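Fovel fitted sheet and flat sheet, teal: review after four months

I bought the Fovel set in June to replace two cotton sheets that had gone thin in the middle. It comes as one fitted sheet, one flat sheet and a drawstring bag made from the same cloth. I paid for it myself. The label says 300 thread count, which I can't check, but the cloth is close-woven and has more weight to it than the supermarket set it replaced.

The colour is the main reason I chose it. On the website it looked like a plain mid-blue. In the house it is a good deal greener, and it changes through the day. By the window in the morning it looks pale, and in the evening with the lamp on it goes quite dark. I like it. Steinar says it reminds him of a hospital, so make of that what you will.

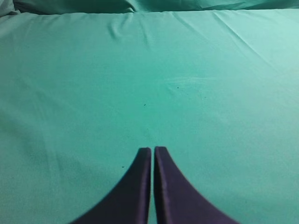
The finish has a slight sheen. If you want that soft, rumpled look you get with linen, this isn't the sheet for you. It feels smooth and a little cool when you get in, which was welcome in the summer. I was less keen on it last week and have put a blanket underneath the duvet.

It creases. The fold lines from the packet stayed in through two washes, and even now some shallow wrinkles remain unless I iron it. I don't iron sheets as a rule. Taking it off the line while still a bit damp and pulling it straight on to the bed gets rid of most of them – the rest go after a night or so.

Washing has been simple. I do it at 40 with the towels left out, as they shed fluff and it shows. A little colour came out the first time, so wash it on its own to begin with. I haven't noticed any fading since. There is one pulled thread near the foot, which I put down to the cat.

The fitted sheet is the better of the two. The elastic goes all the way round and the corners are deep enough for our mattress with a thin topper on it. The flat sheet could do with being longer. There isn't much left to tuck in at the bottom and it works loose if you move about at night.

Delivery took longer than promised and I had to write to them twice. The second time I got a helpful reply from Samran Yimyam, and the parcel came 4 days later.

Good: colour, smooth feel, deep corners.
Not so good: creases, short flat sheet, slow delivery.

I would buy the fitted sheet again and get the flat one in the next size up.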